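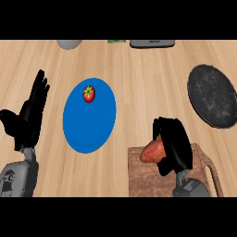 Escena simulada de mesa: tomate sobre el plato azul y mano derecha en contacto con la batata, sobre la tabla de cortar.

Cómo presupuestar una celda bimanual de manipulación de alimentos

Esta guía cubre la planificación de compra de un puesto con dos brazos y manos multidedo para tareas de cocina: recoger, trasladar y colocar piezas sobre plato o tabla. Se supone que el laboratorio dispone de sala y toma eléctrica. El corte con cuchillo queda fuera del alcance.

1. Fijar la tarea antes de pedir precios

Redacte una ficha por tarea con objeto, origen, destino y criterio de éxito. Un tomate y una batata plantean exigencias distintas: el primero limita la fuerza de cierre; la segunda, la apertura y la carga útil. Anote la masa máxima del objeto y súmele la masa de la mano. La carga útil del brazo se compara con ese total a extensión completa.

2. Simular primero

Monte la mesa en el simulador con las medidas reales y coloque los útiles que ocupan más superficie: plato, tabla y sartén. Compruebe en este orden:

- Alcance de cada mano a las cuatro esquinas útiles.
- Colisión entre antebrazos en la zona central.
- Holgura de los dedos entre el objeto y la tabla.
- Visibilidad del objeto con la mano cerrada sobre él.

En el proyecto Trirken esta fase ocupó todo febrero y obligó a cambiar la altura de montaje antes de emitir el pedido. La simulación no valida el agarre de superficies húmedas ni el desgaste de las yemas. Reserve una prueba física para ambos puntos.

3. Desglosar el coste

Separe la hoja en cinco bloques:

a) Brazos y controladores.
b) Manos, cableado y adaptadores de muñeca.
c) Mesa, bastidor y elementos de seguridad.
d) Cómputo y licencias.
e) Consumibles y repuestos.

El bloque b) suele presupuestarse mal. El adaptador de muñeca se cotiza aparte y su plazo puede superar al de la mano. En nuestra compra, el juego de 2 adaptadores de Endov costó 3181 euros, con transporte incluido. Las yemas de recambio se facturaron a 313 euros el lote.

4. Pedir ofertas comparables

Envíe a todos los proveedores la misma ficha. Solicitamos oferta a Endov, Ledumano y Wei, y dos de las tres respuestas llegaron sin el coste de puesta en marcha. Exija por escrito:

- Plazo de entrega desde la confirmación del pedido.
- Duración de la garantía y exclusiones por contacto con líquidos.
- Precio unitario de dedos, yemas y tendones.
- Formato del modelo para simulación y versión de la interfaz.

Rechace las ofertas que agrupen mano y brazo en una sola línea. Impiden calcular la reposición.

5. Calendario de pagos

Retenga el 40 % del importe hasta la recepción técnica. La prueba debe repetir las tareas de la ficha con los mismos objetos y posiciones iniciales usados en el simulador. Registre las caídas, los reintentos y las paradas de seguridad. Si un fallo procede del modelo simulado, corrija el modelo y no lo compute como defecto del equipo.

6. Repuestos

Pida un juego completo de yemas con el equipo inicial y, si el presupuesto lo permite, un dedo pulgar montado. Los guantes de protección alteran el diámetro efectivo del dedo; mida de nuevo la holgura antes de incluirlos.

Artículos relacionados
- Cálculo de carga útil con mano multidedo
- Plantilla de recepción técnica para celdas de dos brazos
- Mesas y bastidores: tolerancias de montaje
- Trirken: notas de integración

Compartido 40 veces · 2 comentarios

Contacto | © Ledumano, documentación técnica | Volver arriba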